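Aménager un poste de travail partagé sur table : guide à l'usage des services

Plevelier – Direction des moyens généraux
Fiche pratique n° 2788
Mise à jour : 4 mars 2022

Objet de la fiche

La présente fiche décrit les étapes à suivre pour installer un poste de travail sur table dans une salle partagée. Elle s'applique aux locaux des sites de Rilstead et de Plevelier. Les bureaux individuels attribués font l'objet d'une procédure distincte.

Avant de commencer

Le service demandeur vérifie que la salle figure au registre des locaux tenu dans l'application Haditero. Si elle n'y apparaît pas, une demande d'inscription doit être déposée avant tout déplacement de mobilier. Il convient également de se munir d'un mètre ruban, d'un niveau à bulle, d'un chiffon non pelucheux et de ruban de repérage.

Étape 1. Choisir l'emplacement

Placer la table perpendiculairement aux fenêtres afin de limiter les reflets. Conserver derrière le siège un dégagement d'environ 102 cm, mesuré entre le bord de la table et le premier obstacle. Les issues, les tableaux électriques et les extincteurs doivent rester accessibles en permanence. Lorsque la salle comporte plusieurs postes, les utilisateurs ne sont pas installés dos à un passage.

Étape 2. Vérifier la stabilité

Poser le niveau au centre du plateau, puis dans chaque angle. Régler les vérins des pieds jusqu'à obtenir une surface horizontale. Exercer ensuite une pression modérée sur les angles : tout balancement impose de reprendre le réglage. Les cales en papier ou en carton ne sont pas admises. Si un plateau de protection est posé sur une table existante, s'assurer qu'il ne glisse pas et que ses bords ne dépassent pas du côté de l'utilisateur.

Étape 3. Régler le siège

L'utilisateur s'assied au fond du siège, les pieds à plat. Les avant-bras reposent sur la table sans que les épaules se soulèvent. Si la hauteur du plateau n'est pas réglable, on ajuste d'abord le siège, puis on ajoute au besoin un repose-pieds. Ce réglage est à refaire à chaque changement d'occupant.

Étape 4. Régler l'éclairage

Les lampes d'appoint fournies par Upadhyay sont livrées avec une source de 4000 K. Orienter la tête de lampe de manière à éclairer la zone de travail sans éblouir le poste voisin. Un droitier place la lampe à gauche, un gaucher à droite. Sur un plateau clair et brillant, abaisser l'intensité si des reflets gênent la lecture.

Étape 5. Organiser les câbles

Faire passer les câbles d'alimentation par l'arrière de la table et les fixer sous le plateau. Les câbles des appareils tenus en main conservent une boucle de longueur suffisante pour ne pas tirer sur la prise lors des mouvements. Aucun câble ne traverse une zone de circulation sans passe-câble au sol. Les multiprises branchées en cascade sont interdites.

Étape 6. Délimiter les zones

Diviser la surface en deux parties. La zone proche, que les mains atteignent sans extension du bras, reste réservée à la tâche en cours. La zone éloignée reçoit les documents de consultation et les fournitures d'usage occasionnel. Le ruban de repérage peut matérialiser cette séparation dans les salles occupées par plusieurs équipes.

Remise en état après usage

Chaque occupant prévoit 5 minutes en fin de séance pour libérer la table, essuyer le plateau avec un chiffon légèrement humide et ranger le siège. Les produits abrasifs et les solvants sont proscrits. Toute rayure profonde, tout bord décollé ou tout vérin défectueux est signalé dans Haditero, rubrique « Mobilier », en précisant le numéro de la salle. Le matériel personnel ne peut être laissé sur place d'un jour à l'autre, sauf accord écrit du responsable du site.

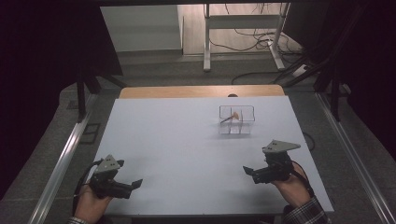
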